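The Extended Euclidean Algorithm by Hand, with a Table

Written by Yesenia Usuga
Last changed: 2026-02-26

This page shows how to find the greatest common divisor of two whole numbers, and at the same moment the two coefficients which belong to it. In many textbooks it is done in two passes: first you divide down, then you substitute back up. I learned it this way too, and I made sign mistakes in the second pass for years. The table method needs one pass only. You will want paper with squares and a pencil.

I assume that you can do division with remainder and that you are not afraid of negative numbers. Nothing else is needed until the section on inverses.

What we are looking for

Take two positive whole numbers a and b. Their greatest common divisor, written gcd(a, b), is the largest number that divides both. A theorem which usually carries the name of Bézout says that there are whole numbers s and t with

s·a + t·b = gcd(a, b)

One of s and t will often be negative. The table finds gcd(a, b), s and t together.

Setting up the table

Draw four columns and name them q, r, s and t. The column q is for quotients, r is for remainders. For our first calculation we take a = 1,119 and b = 73. The first two rows are always filled in the same manner, without thinking:

q: empty, r: 1119, s: 1, t: 0
q: empty, r: 73, s: 0, t: 1

These rows say something true but boring: 1119 is one time 1119 and zero times 73, and 73 is zero times 1119 and one time 73. Every row that we add will say a true thing of the same kind. If r, s and t stand in one row, then r = s·1119 + t·73. Please keep this sentence in mind, it is the whole method.

Filling in the rows

Step 1. Divide the second to last r by the last r. Here 1119 divided by 73 gives 15, and 15·73 = 1095. Write 15 in the column q of the new row.

Step 2. The new row is the row two above, minus q times the row directly above. You do this in each of the columns r, s and t.

r: 1119 - 15·73 = 24
s: 1 - 15·0 = 1
t: 0 - 15·1 = -15

So the new row is

q: 15, r: 24, s: 1, t: -15

Step 3. Repeat. 73 divided by 24 gives 3. The next row is

r: 73 - 3·24 = 1
s: 0 - 3·1 = -3
t: 1 - 3·(-15) = 46

Step 4. Stop when r becomes 0. Our r is 1, so one more row is coming. 24 divided by 1 gives 24.

r: 24 - 24·1 = 0
s: 1 - 24·(-3) = 73
t: -15 - 24·46 = -1119

The answer stands in the last row before the zero: gcd(1119, 73) = 1, s = -3, t = 46. We check it: 46·73 = 3358 and 3·1119 = 3357, and the difference is 1, as it should be.

Many people do not write the row with the zero. I recommend to write it. In that row, s and t must be the starting numbers divided by the gcd, with opposite signs, and here you can see 73 and -1119. If you find some other numbers there, a mistake was made higher up, and you have learned it before using the result anywhere. When I correct homework I look at this row first.

The place where signs go wrong

In the column t we had 1 - 3·(-15). This is 1 + 45. A tired student writes 1 - 45 = -44 and continues. There is a simple defense: from the third row on, the signs in the column s alternate, and so do the signs in the column t, and in any one row s and t have opposite signs. If you see two minus signs one under the other in the same column, stop and go back.

My colleague Lucero Benavides teaches it without signs. Her students write only the absolute values, so that each new value is the value two above plus q times the value above, and they put the signs at the end. It is faster, but then you must remember whether the last row had a plus or a minus in s. I prefer to carry the signs with me. Try both ways on the long calculation below and keep the one that gives you fewer erasures.
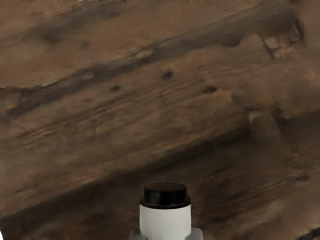
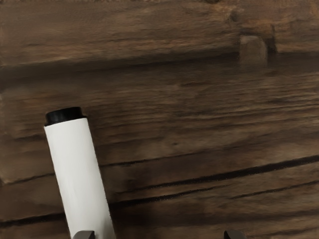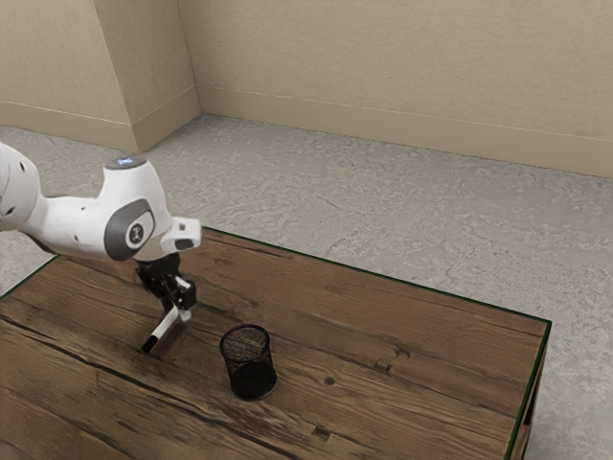
White robot arm holding a marker over a wooden table.

A longer calculation

The first table was short because the quotients were large. When the quotients are small the table grows, and this is good for training. Take a = 391 and b = 150. I write each row as q | r | s | t.

- | 391 | 1 | 0
- | 150 | 0 | 1
2 | 91 | 1 | -2
1 | 59 | -1 | 3
1 | 32 | 2 | -5
1 | 27 | -3 | 8
1 | 5 | 5 | -13
5 | 2 | -28 | 73
2 | 1 | 61 | -159
2 | 0 | -150 | 391

The gcd is 1 and we have 61·391 - 159·150 = 23851 - 23850 = 1. The row with the zero shows -150 and 391, so we can trust the table.

You may take any row in the middle and test it also. For instance the row with 27 claims that -3·391 + 8·150 = 27. Indeed -1173 + 1200 = 27. If the final test fails in a long table, test a row near the middle. When it is correct, the mistake is below it; when it is false, the mistake is in it or above it. In this way you don't need to recompute everything.

When the gcd is not 1

Nothing changes in the procedure. Take a = 84 and b = 30.

- | 84 | 1 | 0
- | 30 | 0 | 1
2 | 24 | 1 | -2
1 | 6 | -1 | 3
4 | 0 | 5 | -14

The gcd is 6, and -84 + 3·30 = 6. In the last row we see 5 and -14. These are 30/6 and 84/6, with opposite signs. So you can also read from this row how the fraction 84/30 is reduced: it is 14/5.

Using the table to solve an equation in whole numbers

Suppose we want whole numbers x and y with

73x + 1119y = 8

First ask if the right side is divisible by the gcd. If it is not, there is no solution and you can go home. Here the gcd is 1, so a solution exists. From the first table we know 73·46 - 1119·3 = 1. Multiply everything by 8:

73·368 - 1119·24 = 8

Hence x = 368, y = -24 is one solution. To get all the others, use the row with the zero. It tells us that 73·1119 - 1119·73 = 0, so we can add 1119 to x and subtract 73 from y as often as we like:

x = 368 + 1119k
y = -24 - 73k

where k is any whole number, also a negative one.

Now an equation with a larger gcd: 84x + 30y = 18. The number 18 is divisible by 6, and 18/6 = 3, so we multiply the coefficients -1 and 3 by 3 and get x = -3, y = 9. The step for the other solutions is taken from the row 5 | -14, so x = -3 + 5k and y = 9 - 14k. With k = 1 we get x = 2 and y = -5, and 168 - 150 = 18.

A frequent mistake is to use 30 and 84 as the step here, in place of 5 and 14. The solutions you write down will all be correct, but you will lose five of every six.

Finding an inverse modulo n

The inverse of 73 modulo 1119 is a number which, multiplied by 73, leaves the remainder 1 after division by 1119. We have it already. From 46·73 - 3·1119 = 1 it follows that 46·73 leaves the remainder 1, so the inverse is 46.

If only this is wanted, you can leave the column s empty, it is never used. Put the modulus in the first row and the number to be inverted in the second, and keep the columns q, r and t. At the end t may be negative, in this case add the modulus once. From the long table, the inverse of 150 modulo 391 is -159 + 391 = 232.

In the other direction, the inverse of 1119 modulo 73 is -3, or 70 if you want it between 0 and 72. For this one you need s and not t.

If the gcd is larger than 1 there is no inverse at all. The number 30 has no inverse modulo 84, and no cleverness will produce one.

Some small remarks

It doesn't matter if you put the smaller number first. The first quotient will then be 0 and the new row repeats the row two above, so the table corrects the order itself and costs you one line more.

Do not stop at the moment when you see r = 1, if the table is an important one. One line more gives you the check.

For negative a or b, work with the absolute values and change the sign of the coefficient afterward. The theory would allow negative remainders too, and with them the table is sometimes shorter, but then the rule of alternating signs is no longer valid, and for hand calculation I consider it a bad trade.

Whoever wants to see why the zero row always contains the reduced starting numbers can look at s·t' - t·s' for two neighboring rows. For the first two rows it is 1·1 - 0·0 = 1, for the next pair it is -1, and so on, changing sign at each step. I will write out the proof on a separate page in June, after the exams.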